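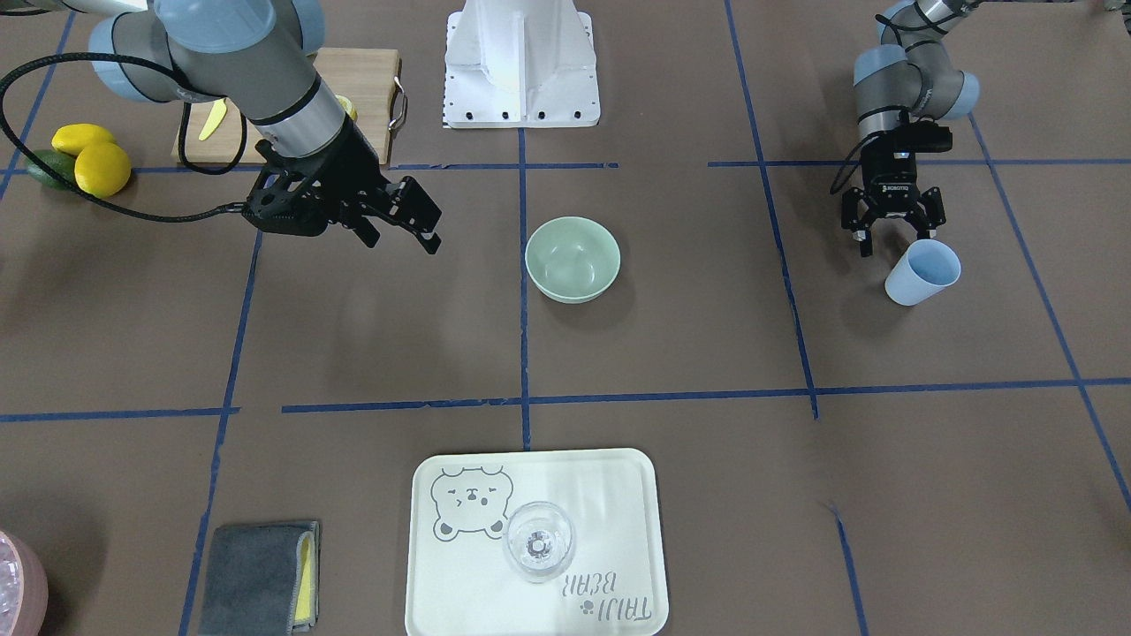

*Arbeitsfläche mit blauen Klebestreifen und Küchenutensilien*

## Wasserhärte und Entkalkung: neue Intervalle ab Januar

Der Versorger speist das Netz am Standort Skadby seit dem Herbst aus zwei Brunnen statt aus einem. Die Gesamthärte an der Zapfstelle im Erdgeschoss liegt seither bei 19 °dH und damit im Bereich »hart«. Für Heißwassergeräte ohne vorgeschalteten Filter gelten deshalb kürzere Intervalle:

- Wasserkocher: alle 23 Tage
- Kaffeemaschinen mit Festanschluss: alle 47 Tage
- Spülmaschinen: Regeneriersalz nach Anzeige, Härtestufe am Gerät neu einstellen

Entkalkt wird mit Zitronensäure, kalt angesetzt. Oberhalb von 60 °C kann sich schwer lösliches Calciumcitrat bilden, das sich auf Heizflächen ablagert. Essigessenz ist wegen der Dichtungen nicht mehr vorgesehen.

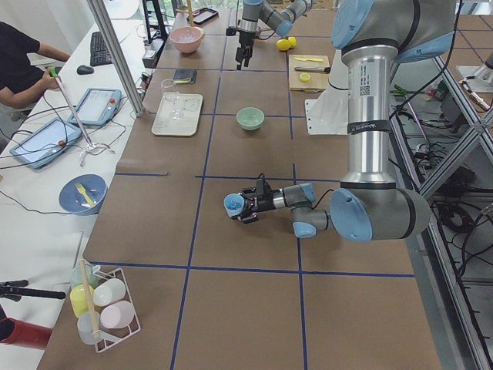

*Hellblauer Becher im Greifer über der Tischfläche*

Die Filterkartuschen Sallura werden weiterhin über das Lager Plonon bezogen. Maßgeblich für den Wechsel ist die durchgesetzte Literzahl, die bei höherer Karbonathärte früher erreicht wird. Zählerstände bitte beim Wechsel auf dem Kartuschenetikett notieren. Teststreifen liegen im Schrank neben dem Hausanschluss; abgelaufene Packungen bitte entsorgen.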